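**Aufräumen des Couchtisches im Gemeinschaftsraum: Reihenfolge und Mittel**

**Rotden**

Sehr geehrte Mitglieder, in unserem Gemeinschaftsraum steht ein schwarzer Couchtisch mit goldenen Zierelementen. Die schmale Goldlinie an der Vorderkante ist bereits abgenutzt. Regelmäßig bleiben Getränkedosen und zerknülltes Papier auf der Platte zurück. Welche Vorgehensweise wird empfohlen, ohne die Goldlinie weiter zu belasten?

**Muvberg**

Zunächst sind Dosen und Papier zu entfernen, Restflüssigkeit ist vorher auszugießen. Anschließend wird die Platte mit einem nebelfeuchten Tuch gewischt, stets von der Mitte nach außen. 250 ml lauwarmes Wasser genügen. Die Goldlinie ist auszusparen und nur mit einem trockenen Pinsel abzustauben. Scheuermittel sind unzulässig.

**Li**

Glasreiniger geht auch.

**Dorkix**

Dem vorstehenden Hinweis ist zu widersprechen: Glasreiniger kann Vergoldungen angreifen. Im Übrigen wird auf Untersetzer verwiesen. Papierreste gehören in den Restmüll, sofern sie benutzt sind.
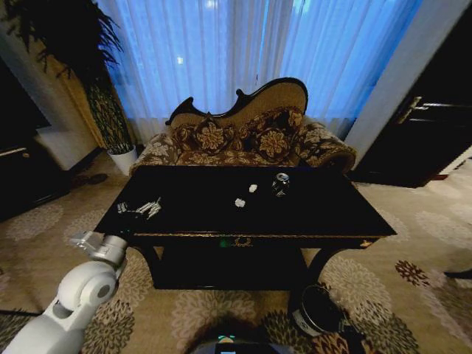
Für geschnitzte Ornamente gilt dasselbe wie für die Goldlinie.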